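Home | Posts | Saves | About

Dreltska 1.4 and the save format

The patch for Dreltska went up overnight at 469 MB. The notes list two lines for storage, and both understate the change. 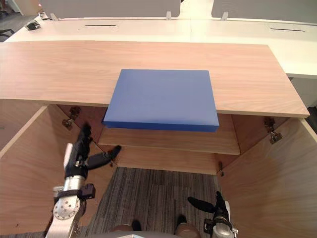
Arequipa, 2024-11-15

Until 1.3 the game kept one file per slot and rewrote all of it at every checkpoint. A late save of mine was 1702 KB. Version 1.4 splits that into a base file and a log of changes, and the log is folded back into the base after 4000 entries. Checkpoint stutter on my machine is gone. Load times are slightly worse when the log is long.

Old saves convert on first load. The conversion is one way, so copy the folder before you update. Mods that read the slot file directly will fail, including the Kokeo map viewer, which stops with error 1284 and writes nothing to disk.

Cloud sync is the weak point. The base and the log upload separately, and if you quit between the two, the second machine sees a log with no matching base. It then offers to start a new game. Decline, go back to the first machine and sync again.

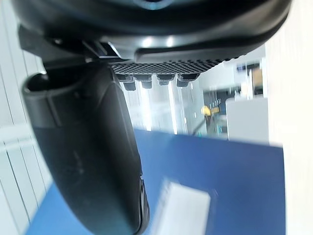
Sheyla Arango wrote in to say that turning off sync before the first load avoids the mismatch, and that she lost six hours in the swamp chapter before finding this out. I have added her step to the saves page.

Recent posts
Stuvetti controller dead zones
Frame pacing in Prajapati
Moving saves between drives
January backlog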